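Speaker notes, Detlef Frerichs
Setting a play table for small children
January 31, 2018, parents' evening at the Forkberg playroom

Start slowly. Wait until the people in the back have a chair. Say thank you to Mrs. Thiele for the room and the coffee.

My first point is the size of the table game. When we opened, we put everything out at once. We had a big box with toy food, cups, pots, spoons, and the children threw all of it on the floor in two minutes. I was picking up small carrots until lunch. After this I began to put out less, and the children stayed longer at the table.

(Pause. Ask who has a box like this at home. Usually many hands.)

Now explain what I put out today. A few plates, each in a different color. A few pieces of food. One flat thing in the middle, so that the table has a center and the child knows where the shared food belongs. I do not put the cutlery yet. It comes in May, when the group is used to the plates. 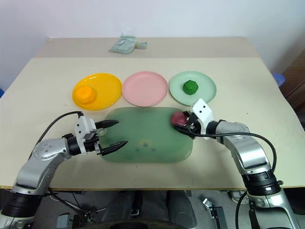

Color is the thing parents ask me about the most. I am not strict with it. Some books say that red food must go on the red plate, and then it becomes a sorting lesson and the child looks at my face to see if it was right. I prefer that the colors are only names for the places. With a yellow plate, a pink one and a mint-green one in a row, I can say "please, something for the pink plate," and a child who does not know left and right can still help me. The pink one is empty here, so it is a good moment to ask who is still hungry. The dark green piece, like broccoli, already has its place on the mint-green plate, and I would leave it there even if the child says that broccoli is for nobody.

Next point, language. Use the whole sentence. "Would you like the apple?" is better than only "apple?" Our Skokico group has children from 2 language backgrounds, and the polite phrases go quickly into both languages when we play guests. Tell the story of the girl who asked her father at home for the bill.

Last point, cleaning. Plastic plates go in warm water with a little soap. Let them dry standing up. Toy food which is soft must dry longer, one full night on the Rernari rack by the window.

Leave ten minutes for questions. The sign-up list is by the door.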